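Waredik Margin Gateway

Last updated: March 28, 2018

Waredik is a pre-trade margin check for currency brokers. It sits between the client trading platform and the order router and decides, before an order leaves the broker, whether the account can carry it. Orders that pass are forwarded unchanged. Orders that fail are returned to the platform with a reason code and the margin shortfall in the account's base currency.

The gateway is supplied by Ciretora as a rack-mounted unit with the software installed. It is also available as a hosted service from the Valdebenito data center. Both versions run the same release and read the same configuration file, so a broker can test on the hosted service and move to a rack unit later without rewriting the rules.

How margin is calculated

Used margin is calculated on the net open position for each currency pair, with pending orders included or excluded according to the account group. Floating profit and loss is revalued on every price update received from the primary feed. If the primary feed is silent for longer than the configured interval, the gateway switches to the secondary feed and writes an event to the log. If both feeds are silent, new positions are refused and closing orders are still accepted.

Hedged positions can be treated in two ways: margin on the larger leg only, or margin on both legs with a discount. The setting applies to an account group and cannot be changed while a member of the group has an order in process.

Swap charges and commissions are deducted from equity at the time they are posted by the back office. The gateway does not calculate them.

Account groups and rules

Each account belongs to one group. A group carries its leverage table, its margin call level, its stop-out level and its list of permitted instruments. Leverage can be fixed for the whole group or stepped by position size. Stepped leverage is applied to each band separately, and the blended requirement is shown to the client platform as a single amount.

The instrument file shipped with the current release contains 1063 entries, including spot pairs, forwards and metals. Entries that a broker does not offer should be disabled and left in the file. Deleting them will cause the nightly comparison to report a mismatch.

Scheduled rules raise margin requirements ahead of weekends, holidays and announcements. A scheduled rule has a start time, an end time and a multiplier. It can apply to new positions only or to all open positions. Where schedules overlap, the highest multiplier is used – they are not added together.
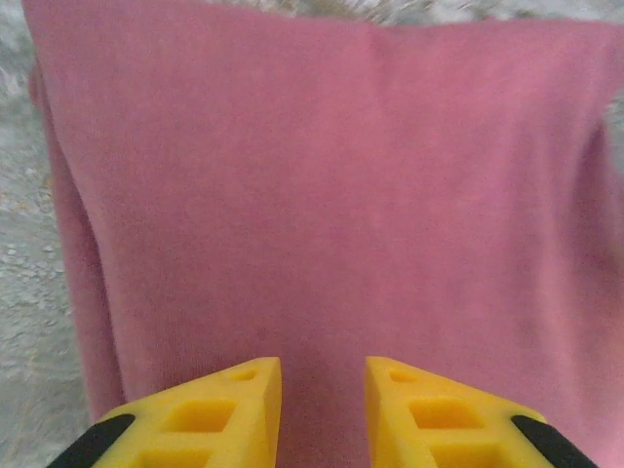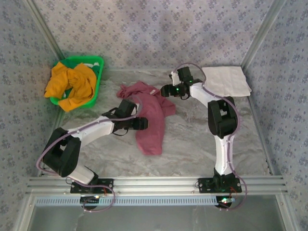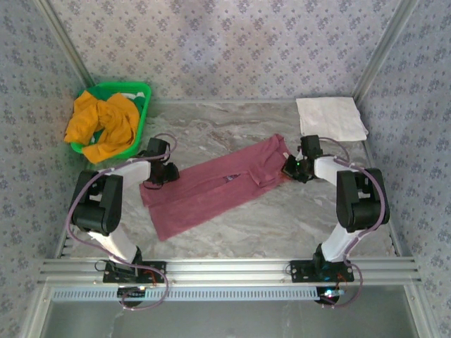

Fabric in three views: pink in the first and third, maroon in the second.

Connections

Order flow enters and leaves over FIX sessions. Account balances are loaded from the back office at start of day and adjusted by message after that. Deposits and withdrawals take effect when the back office message is acknowledged. A broker running the Skondano back office can use the supplied connector. Other systems require a mapping file, which Ciretora will prepare from a sample of the broker's own messages.

Bridges to more than two liquidity providers can share one gateway. Routing decisions remain with the router, and the gateway keeps no record of provider credit lines.

Failover

Rack units are sold in pairs. The standby unit receives every state change from the active unit and takes over the sessions if the active unit stops responding. Sequence numbers are preserved. Orders received during the changeover are held and checked again on the standby unit before release.

Manual changeover is done from the operator console and requires an administrator login. It should be tested outside trading hours after any network change.

Logs and reports

Every decision is recorded with the order, the price used, the equity before the check and the rule that applied. Records are written in plain text and can be exported by account, group or instrument. The end-of-day report lists rejected orders, accounts below margin call level and all configuration changes with the name of the user who made them.

Not included

Client onboarding, identity checks, price formation and regulatory reporting are outside the scope of the product. The gateway does not close positions. At stop-out it sends an instruction to the platform, and the platform carries it out.

Ordering and support

Pricing depends on the number of account groups and on the version chosen. Quotations are prepared by Oriana Villalba. Please state the trading platform, the back office system and the number of feeds in the request. Technical questions before purchase go to Sheldon Turcotte, who can also arrange access to the hosted test service. Test access does not include live prices.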